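Wednesday, January 13, 2021

Up before it was light again, and I sat in the kitchen with the lamp on and the radio turned down so low I could only hear that someone was talking, which suits me fine at that hour. Frost on the inside of the pantry window. I put the oats on and then forgot them, so breakfast was a little browner than planned, but with enough of the plum jam on top you would hardly have known.

I have promised myself that this is the month I finish the sorting of Grandma's recipes, and so far I have kept to it better than I kept to the walking (three walks, and one of those was to the mailbox). The box sits on the sewing table where I can't avoid it. She wrote on anything. Envelopes, the backs of calendars, the cardboard out of a pair of stockings, and one long one for vinegar cake that goes all the way around the edge of a church program from Olesham, so that you have to turn it like a steering wheel to read it. I had to read that one aloud to myself, turning as I went, and the cat left the room.

Today was the bread pile. I had thought the bread would be easy, because I grew up eating it and I suppose I believed I knew how it was made. Well! She gives the flour as "the blue bowl," and the water as "until it is right," and for the oven she has written "as for Sunday." I know the blue bowl. My brother has it, out in Skumatden, and he keeps onions in it. I called him after breakfast and made him take the onions out and fill it with flour and weigh it for me, which he did with a good deal of sighing, and then he called back because he had forgotten to weigh the bowl by itself first. We ended up talking for most of an hour. He has been alone out there since before Christmas and he sounded glad of the job, though he would never say so. He says the snow is up to the second rail of the fence and the mail comes when it comes.

What I can't settle is how full she filled it. In my memory the flour makes a little hill above the rim, and she levels it with the side of her hand and knocks the extra back in the sack. My brother remembers it the other way, well below the rim, so it wouldn't spill when she carried it across. We were both standing in the same kitchen. I was the taller one, so maybe it's only that I could see over the top and he was looking up at it. I have decided to bake it both ways and mail him half of each, and he can be the judge, since he was always her favorite and has the better teeth.

Lunch was soup from the freezer, label fallen off, which turned out to be split pea. Then a letter from Thitima Chareonsuk, a real one, four pages on both sides, and I made tea specially and took it to the good chair. We've been writing since the year we shared the apartment over the shoe repair place, when neither of us could cook anything but rice, and she taught me how to do that properly too. She has been going through her mother's kitchen things and it made me feel so much less foolish to hear that she is stuck in just the same place. Her mother never wrote down a thing. All Thitima has is a notebook from when she was 20, when she stood next to the stove and tried to put down what she saw, and half of it says "more of the same" or "ask again." She never did ask again. She wrote that line without any fuss and then went on to tell me about her new glasses, but I read it over several times.

I want to write back tomorrow while it is fresh. I'd like to tell her about the bowl. I'd like to tell her, too, that I found the card for the cardamom rolls, the ones Grandma sent with me on the bus that first winter, wrapped in a dish towel, and that Thitima ate 9 of them standing up with her coat on. She will deny it. I have the card right here and on the bottom Grandma wrote "for the girls," with a line under it. I had forgotten she ever called us that.

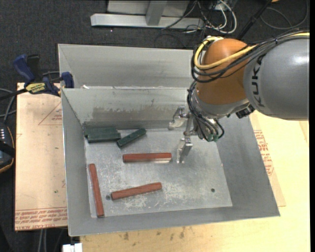 It took me a while to do anything useful after finding that one. I put it aside from the others, and then I thought it would get lost aside, so I put it back, and now it is propped against the sugar jar where I will surely splash it. I need to get some of those clear sleeves. Hitov's used to carry them by the registers but I haven't been inside since the fall, and I don't know what they have on the shelves anymore. I could order them, I suppose. Everything comes in such enormous quantities when you order. Last time I wanted a few paper clips and I got 3000 of them, and I will be leaving those to someone in my will.

By four it was too dark to read her pencil, so I stopped, with 26 cards copied out in ink into the green notebook. I'm copying them exactly as she has them, spelling and all, and putting my guesses on the facing page. I went back and forth on that. My first idea was to tidy them up so that anyone could bake from them, with cups and degrees. But then I came to "beat it till your arm is sorry" and I couldn't bring myself to change a word. The guesses can be as tidy as I like. If I'm wrong, somebody can cross me out.

I set a sponge for the first loaf before supper, the heaped version. It is under a plate on top of the refrigerator, where it is warmest. I have looked at it more often than I should. Grandma would have told me to leave it be and go find something to do with my hands, so I darned the elbow of the gray cardigan, not very well, and listened to the wind getting up on the north side of the house.

Supper was eggs. Called my brother once more to say good night and to ask if he had put the onions back in the bowl, and he had.

Must remember yeast, stamps, the clear sleeves, and a birthday card for the little one in April if I see a nice one early. Sponge has bubbles in it as of nine o'clock. Going up now with the hot water bottle.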